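HOUSEHOLD ECONOMICS 124
Handout 4: Standby, or Paying for Things That Are Off

Instructor: Hye-jin Wang
Reading for this unit: Ma, "The Idle Kitchen," first two sections. Skip the appendix unless you enjoy tables.

1. Where we left off

Last time we split a household's costs into the ones people decide on and the ones they drift into. Rent is decided on, usually with some weeping. Standby power is drift. You buy a television to watch it, and you also buy, without discussing it with anyone, a small appetite that goes on all night.

Terms you should know: fixed charge, marginal cost, standby load, default. If you still write "marginal" when you mean "small," please stop before the November paper.

2. Why the bill doesn't help

An electric bill gives one total for the whole home. Mal-soon Ma compares it to a grocery receipt that says only "food." You can see that you spent too much, and you may go on to blame the cheese, but you have no evidence against the cheese.

People fill the gap with guesses, and the guesses favor whatever they can see or hear. Lights get blamed a lot. The water heater sits in its closet and is rarely accused of anything.

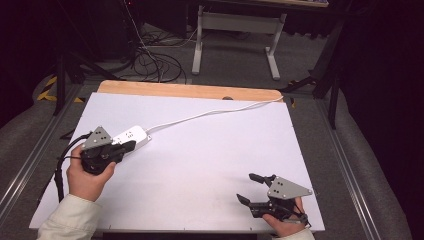
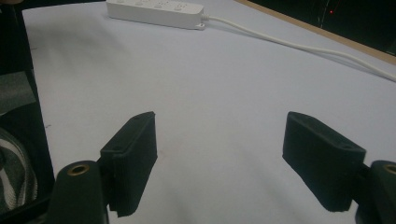 Back to defaults. A default is whatever happens when you do nothing, and doing nothing is the most popular household policy we have. Most devices come set to wait for you, so they wait. Take a plain white power strip with a thin white cable running off the back of the table: once things are plugged into a strip like that, leaving them there takes no effort, while unplugging them takes a decision every evening. Guess which one wins in the Brandton case.

3. The Brandton case

Two apartment buildings, same owner, same floor plans. Tenants in the first got a leaflet on saving power. Tenants in the second got the leaflet and a monthly note comparing their use with the building's average. The leaflet alone did what leaflets do. The notes had some effect, mostly on people who were above average and didn't care to be told so.

Watch out for two problems — who moved out during the study, and whether the below-average tenants relaxed once they heard how well they were doing. Ma covers the second one. The first is yours.

4. For discussion

Bring a recent bill with your name and address blacked out. Be ready to say which charges you would still owe if you left home for a month and switched everything off.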